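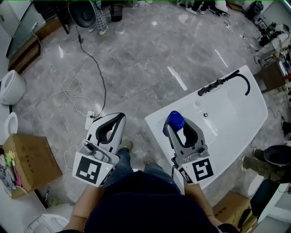 Check the fingers before you blame the software, Valentin Pons told every new hire at the Jandine workshop, and most of the time the fingers were where the trouble was. A grain of grit under a pad, a cable tugged a little too hard, a smudge on a marker, and a good gripper starts acting like a bad one!

Chapter 5
Looking After a Pair of Hand-Held Grippers

This is my favorite chapter to teach, as you get to work with your hands from the first page. We will set up one pair, left and right, and keep it in shape through a full season of recording.

Start with the jaws. The black lining does the holding, and small hard things show up its faults fastest. A bottle cap is a wonderful test piece: pinch it at the very tips of the fingers, hold it, and feel for any slip or twist. If it turns, wipe both linings and try again. If it still turns, the lining is due for a change (Section 5.3).

Next come the markers. Each gripper wears a square black-and-white one on its body, and the tracking software finds the tool by it. Keep it flat, clean and uncovered. A lifted corner is enough to throw off the reading, so press around all the edges with your thumb.

Then follow the cable from end to end. Leave a loose loop at the gripper so the plug never takes the strain, and work through your whole reach before you record anything.

At Jandine, Hannelore Lindemann kept a repair log from August onward. Of 229 entries, 123 were about linings. Read her notes in Section 5.2 with your own pair on the bench, and write your first entry tonight.

Related chapters
Chapter 4: Charging and Storage
Chapter 6: Calibrating the Verhoeven Stand
Workshop Sheet: Replacing a Lining

We use cookies to remember your page. Accept / Settings

© Grimora Textbooks | Contact | Back to top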